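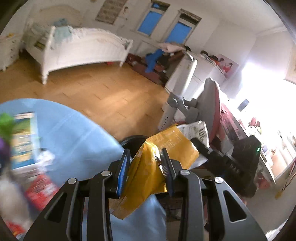

4.2 Where the packaging goes to wait

When Leire Paredes and I started visiting homes in November, I was sure the story of household packaging would be a kitchen story. I had a whole plan for it. I'd drawn up a coding sheet with a long column for the kitchen counter, another for the space under the sink, and a sad little box at the bottom marked "other rooms." By the second week that box was so full of arrows and tiny handwriting that Leire redrew the sheet on the bus. Bedrooms, it seems, are where the mailers go.

I should say what I mean by waiting. In the earlier sections I split the life of a package into arriving, opening, and leaving the house. That works well enough for groceries, where the opening and the leaving can be minutes apart. It works badly for the padded mailer. A padded mailer gets opened and then it stays, sometimes for a season, and during that time it isn't trash and it isn't really a possession either. Yolanda Herrero, one of the people we visited twice, calls these her "not yets," and I liked the word so much that we put it in the codebook (with her permission, and she was very pleased about it).

Figure 2 gives a fair idea of what a sorting session looks like once it is under way. The yellow padded mailer is crumpled, the white plastic bag near it is crumpled too, and a labelled box and a red-and-white package share a big light-blue sheet with something fluffy and white. Behind all this is a perfectly nice bedroom: parquet floor, a white bed with carved posts, bright blue shades on the windows. I mention the bedroom because readers of our first draft kept asking whether the homes we studied were "messy homes." I don't find that a helpful label. A room can have a blanket folded on top of the furniture and small things on the floor right below it, and I'd bet most people reading this have one like that.

The sheet deserves a paragraph of its own. We hadn't planned to write anything about sheets, tablecloths, or covers, and then they kept coming up in the interviews. People told us they like to sort on cloth. Visitación Cifuentes uses an old tablecloth and was quite firm with me about it: a bare floor makes her feel she is picking up after somebody, while a cloth makes her feel she is doing a job. It also has a practical side, because she can gather the corners and carry off whatever is left when she gets tired of deciding. The trouble, from my point of view as the person holding the coding sheet, is that gathering the corners ends the session without ending any of the decisions. Everything goes into the closet together, cloth and all! In two homes we met the same bundle again on our return visit. We coded those as "moved" and not as "sorted," and I know Benito Prieto still disagrees with me on that. His view is that carrying a bundle out of sight is a decision, just a cheap one. He may be right, and the appendix has the table worked out both ways.

Now, about the crumpling. I got a little obsessed with this. A flat mailer with its flap intact was nearly always described to us as something to keep ("I'll send something in it"). Once a mailer had been squashed or twisted, people talked about it differently, and their reasons for holding on to it got vaguer. Four people used some version of the phrase "it's probably still good." My reading is that the shape of the thing does a lot of the deciding ahead of time, and that folding a mailer flat right after opening is a kind of promise to use it again. I'd love to test that properly. With the data we have, I can only say that the talk and the shape went together, and I can't tell which one pulls the other along.

Plastic bags behaved another way altogether. People hardly talked about them unless we asked, and when we did ask, the answer was often that the bag was there to put other bags in. Melati Wuisan, who did most of the transcribing, started marking these moments with a small star, and I borrowed her stars when I came to write up the theme in section 5. A bag on the sheet could be one of the things being sorted or the thing you sort into, and it could switch halfway through. Our codebook gives every object one role per session. That was a mistake, and if you plan to reuse our sheet, please allow a bag at least two.

A word on time of day, which turned out to matter more than room size. Evening sessions ran long and drifted. Somebody would open a box to see what was in it, find a thing they had been missing, and go off to put it where it belonged (fair enough, I do the same). Morning sessions were shorter and more went out the door. We had five evening sessions that stopped with items still on the cloth, and when we asked what would happen to them, the usual answer was the bed: onto it for now, then back to the floor at bedtime. I have started calling this the bed loop. It shows up again in 4.3, where the objects are clothes and the loop gets a good deal harder to break.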